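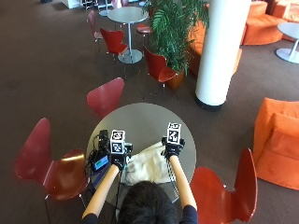
1/ Glove week at Gukska, continued. A marker cube on the back of each hand, and the pose of the hand comes from the printed squares. Cheap, light, and you look like you're about to conduct a very small orchestra.

2/ The question: can a policy learn to handle cloth bags from human hands alone, no robot in the loop until test day? In-ho Min said yes. I said lunch.

3/ We recorded more than 300 demonstrations. Cloth is a dreadful subject. It never crumples the same way twice, and it has no interest in your coordinate system.

4/ Main result: cube orientation matters far more than we'd assumed. Tilt your wrist and the top face goes, then you're guessing depth from one sad side face. Adding a second camera fixed most of it – annoyingly, this was Driss El Sherbiny's suggestion in June.

5/ What didn't help: bigger markers, smaller markers, the smoothing filter I spent 2 weeks on. The filter is called Geum. It has been retired with honours.

6/ Recalibrate after every break. Ask me how I know. (Don't.)

7/ Write-up to follow once Jotmont stops crashing on the long recordings – 2019-03-27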